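The Robot That Was Frightened of Itself

I have been stood up by people, trains and one very rude cat, but until this January I had never been stood up by a robot. I was waiting at the far end of a path with a flask of tea and a notebook, and the thing I'd come to meet was supposed to roll out of the bushes at ten to nine. At twenty past it still hadn't, and Hülya Saraç was walking very quickly in the other direction with her phone clamped to her ear.

The robot is called Mikine. It's a path inspector, which means it trundles along footpaths and cycle tracks looking for cracks, fallen branches and anything else that might put somebody in a hedge. Stulident, the small firm that builds it, had invited me to watch a test on the Yalçınkaya track, a lovely long straight run of asphalt between banks of dry grass. I'd been promised a calm morning. (I should know by now what that means.)

When I finally caught up with Hülya, Mikine was sitting dead in the middle of the path with its brakes locked. Nothing in front of it at all. She pressed the reset, it rolled forward, it thought about life for a bit, and it stopped again.

"It says there's a person lying down," she told me.

I looked. You would too!

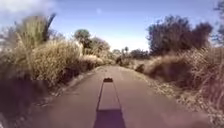
TECHNOLOGY | ON THE ROAD

The person lying down was Mikine. Or its shadow, anyway. The sun was low and coming from directly behind, and on a path this straight that puts the robot's shadow bang in the way, right where it most wants to look. A mast makes a lovely long thin body and the little lump at the top makes a head. Once Hülya had said it I couldn't stop seeing it either.

Now, the team had thought about shadows. Of course they had. Melahat Oral, who wrote most of the braking software, was almost offended when I asked. Mikine has always had a sort of mental stencil of its own shadow, worked out from the time of day and which way it's facing, and anything that fits the stencil gets ignored. It had worked for months. Then, shortly before Christmas, somebody swapped the mast for a longer one so the camera could see over the grass, and the stencil never got changed to match. So the robot knew perfectly well about most of its shadow. It was only the top bit it didn't recognise, and the top bit was the bit with the head.

I laughed at this for quite a long time, I'm afraid. Melahat let me finish and then told me about the other half, and I stopped.

A robot that brakes for no reason is a nuisance, but it's a nuisance standing still. The trouble comes when the people looking after it get fed up. Two of the testers had been out the week before, and after one stop too many they had turned the obstacle warning down to get home before dark. They wrote it in the log, to be fair to them. Nobody read the log until the next afternoon, and in between Mikine had done a whole run at full speed with its caution set so low that it would, in Melahat's words, have had a good think about a cow.

It didn't meet a cow. It didn't meet anything. But that track is open to walkers, and she went back through every minute of the recording with her stomach in a knot.

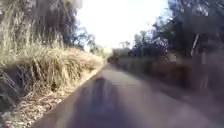

What she was hunting for was any moment when the robot should have slowed and hadn't. She gave me a go at it and I was hopeless. After an hour of grass rushing past, my eyes had gone to soup and I'd have missed a brass band. Melahat does it with the sound off and a bag of sunflower seeds, stopping every few seconds to compare what the camera had with what the brakes were told. Her final list had 181 entries on it. Of those, 44 were the shadow, most of the rest were grass stalks waving about, and three were things she still wanted to argue over with Hülya.

I asked to hear the argument and was allowed to sit in. It was brilliant, like listening to a married couple read a map. Hülya wanted the shadow dealt with by giving Mikine a proper second opinion: a sensor that measures height, so that anything completely flat on the ground could be left alone. Melahat said fine, but a pothole isn't tall either, and neither is a sheet of ice, and did Hülya want to be the one explaining that to the council? They went round this for most of a pot of coffee.

The part they agreed on straight away was the warning dial. It's gone. If you're out with the robot now and it keeps stopping, you can switch it off and push it home (it weighs 100 kilos, so bring a friend), but you can't tell it to be braver. Changing that setting takes two people and a laptop back at the workshop, and the robot won't drive until both have signed.

I did wonder whether that was a bit much for what was, after all, a machine scared of its own shadow. I said so to Hülya as we walked back to the van. She told me she used to work on lifts, at a company called Plavitgate, and that every bad story she'd ever heard there had begun with an alarm that went off too often. People put tape over it. They're busy, they've got children to collect, and it was wrong the last ten times.

I thought of the smoke alarm in my kitchen, which has been in a drawer since the summer because it objects to toast. I didn't mention it.

Mikine did get its run in eventually, a couple of weeks later, with a new stencil measured for the longer mast. I wasn't there, but Melahat sent me a message afterwards. It had gone the full length of the track and stopped twice. Once was for a jogger, and the other time was for a carrier bag, which she says she's perfectly happy with.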